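Ticket 802: tablecloth will not lie flat
Opened 2021-12-28 by Lama Abou Jaoude
Product: Tositz checkered plastic tablecloth, blue/white
Status: pending customer

Fold creases still present after 30 hours on the table. Customer has tried smoothing by hand and weighting the far side with the fruit bowl. No change in colour or print.

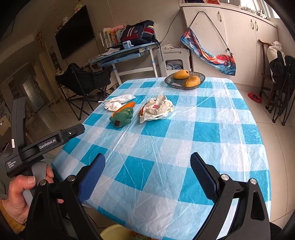

Attachment 1. Creasing across the cloth, fruit bowl near far edge.

C. Montes: Creases match the factory fold. Clear the table, turn the cloth face down and leave it overnight. If creases remain, use a hair dryer on low over a towel, 2 minutes per fold. Do not iron.

L. Abou Jaoude: Will clear the carrots and the rest tonight. Is a replacement covered?

C. Montes: Yes, if the second step fails. Reply on this ticket.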